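3.2. El desayuno como espacio de memoria

Quien haya pasado una temporada en Clenarach sabe que allí no se pregunta a nadie qué ha desayunado, sino con quién. La observación la hizo por primera vez Santino Jara en su cuaderno de campo, y nos ha acompañado – a veces con cierta terquedad, lo reconocemos – durante toda la redacción de este trabajo. De los 547 relatos recogidos entre los vecinos de los dos barrios, 200 mencionan el desayuno sin que el cuestionario lo pidiera, y casi siempre lo hacen para hablar de otra cosa: una abuela, una mudanza, el primer sueldo.

El pan dulce ocupa en esos recuerdos un lugar muy particular. En Grilel, el barrio más antiguo, el cruasán llegó tarde y fue durante años cosa de domingos y de visitas; en la parte nueva, en cambio, los entrevistados lo asocian con la prisa y con la mesa a medio poner (véase la figura 1).

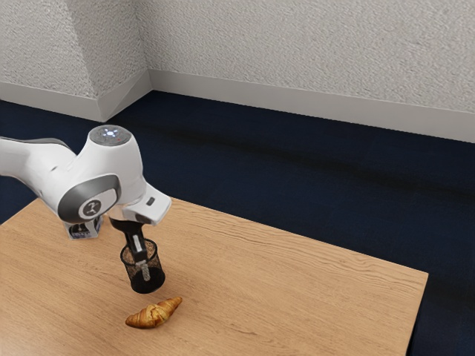
Figura 1. Cruasán sobre una mesa de madera clara, con un vaso cilíndrico de malla negra.

Conviene no exagerar la diferencia. Varias de las personas mayores con las que conversamos, siempre con una generosidad que desde aquí agradecemos de corazón, contaban las dos versiones en la misma tarde y no veían en ello contradicción alguna. Fontes propone llamar a esto «memoria de sobremesa»: un recuerdo que se va corrigiendo en voz alta, entre bocado y bocado, y que pertenece un poco a todos los que están sentados.

Algo parecido ocurre con los utensilios heredados. El mortero aparece en 80 relatos, muchas veces sin receta que lo acompañe, y es frecuente que quien lo conserva confiese que apenas lo usa. Se guarda a la vista, se limpia antes de las fiestas de diciembre y se presta con reparos (figura 2).

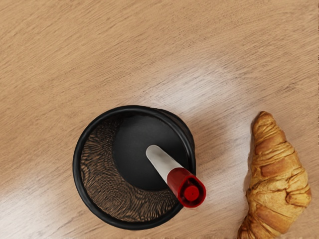

Figura 2. Mortero negro de boca redonda sobre madera, visto desde arriba.

Una vecina de Grilel nos explicó que el suyo había pasado por tres cocinas y que en ninguna le habían encontrado sitio definitivo. Volveremos a su testimonio en el apartado 4, al tratar los objetos que cambian de casa sin cambiar de dueño.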